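Care of the marble floors at Lendisberg

Jun 5, 2019

Residents and tenants are advised that the annual review of the floors at Lendisberg has been completed. The marble in the ground floor rooms remains in good order, although several joints will be refilled in August by Smits.

Daily sweeping is to be carried out with a soft broom only. Grit left underfoot will dull the surface, and stools and chairs should be lifted when they are moved. Vinegar, lemon-based products and scouring powders must not be used on the stone. Spills of coffee, wine or oil should be blotted at once and reported to the house office if a mark remains.

Brooms are available on loan from room 507. 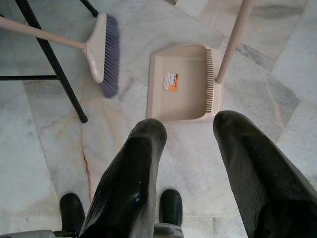

Tenants who wish to arrange their own polishing must obtain written consent beforehand. Requests should be addressed to Els Dekker at the house office and should name the contractor and the product to be used.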